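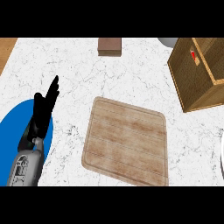
Print this page
E-mail this page

Kusetti Hotel, Toledo: Frequently Asked Questions About Reservations and Stays

These answers apply to direct bookings at the Kusetti. If you booked through a travel agency or another website, the terms on your confirmation come first.

What types of rooms are available?

The hotel has 110 rooms in three categories: standard, corner and suite. Standard rooms have one king bed or two doubles. Corner rooms have one king bed only. Suites have a separate sitting room with a sofa bed. The category is guaranteed at booking. Bed type, floor and view are treated as requests and are assigned on the day of arrival.

Is the hotel adults only?

The hotel is open to all ages. The rooftop pool and the steam room are limited to guests 16 and over at all times, including when a younger guest is with a parent. The lobby restaurant has no age limit.

Who can check in?

The person named on the reservation must be present with a government photo ID and a physical payment card. A card stored on a phone can be used to pay the final bill but can't be used for the deposit. To have a different person check in first, add that person's name to the reservation before arrival. The front desk can't add a name at the request of the person who wants to be added.

What are the check-in and checkout times?

Check-in starts at 4 p.m. and checkout is at 11 a.m. Late checkout can be requested the evening before and is granted by category, with suites last. Bags can be left at the bell desk before check-in and after checkout on the same day. The bell desk doesn't hold bags overnight for people who aren't staying.

How does the deposit work?

A hold is placed on the card at check-in for the room balance plus an allowance for extras. The hold isn't a charge. The hotel releases it at checkout, and the bank then decides how long it takes to clear. Debit card holds generally take longer to clear than credit card holds. The front desk can print a release notice, which some banks will accept as proof.

What is the cancellation policy?

Flexible rates can be canceled without charge up to 2 days before arrival, counted from 4 p.m. local time. After that, the first night and its tax are charged. Prepaid rates can't be refunded, but the dates can be moved once if the new stay is for the same number of nights or more. Any difference in rate is payable when the change is made. A no-show on either rate cancels all remaining nights.

Why was I charged a different tax amount than my confirmation showed?

The confirmation gives an estimate using the tax in force on the day of booking. The bill uses the tax in force on the night of the stay. Both state and local lodging taxes apply to the room rate. Parking and food are taxed separately and appear on their own lines.

Does the hotel have parking?

Guest parking is in the attached garage, entered from the rear of the building. Spaces aren't reserved. Vans and trucks with roof racks should check the clearance bar at the entrance before turning in, as there is no room to turn around past it. Oversize vehicles can use the surface lot across the street, which has a separate operator and a separate fee. The hotel can't validate tickets for that lot.

Which rooms are accessible?

Accessible rooms are offered in the standard and suite categories. Some have a roll-in shower and some have a tub with grab bars. The booking page lists these as separate room types, so choose the one you need when you book. Room 702 is a suite with a roll-in shower and a connecting door to a standard room. It must be booked by phone, as the website can't sell connecting rooms as a pair.

How do Prendia member benefits apply?

The Kusetti takes part in the Prendia guest program. Members earn points on the room rate before tax. Points aren't earned on parking, on group rates or on rooms paid for by someone else. Member numbers can be added up to the time of checkout. Missing points after that are handled by Prendia, and the hotel can't see or change a member's balance.

Can I use the Dritow app as a room key?

Yes, on most current phones. Bluetooth must be on, and the phone must be unlocked when it is held to the reader. The mobile key turns on after ID has been checked at the front desk. It doesn't work on the pool door or the garage elevator, so ask for one plastic card as well.

Who handles group bookings and billing disputes?

Viktória Pálfi, reservations manager, handles both. Put the confirmation number in the subject line. For a billing dispute, attach the final bill and mark the line in question. Replies in February are slower than usual while annual accounts are closed.

Print this page
E-mail this page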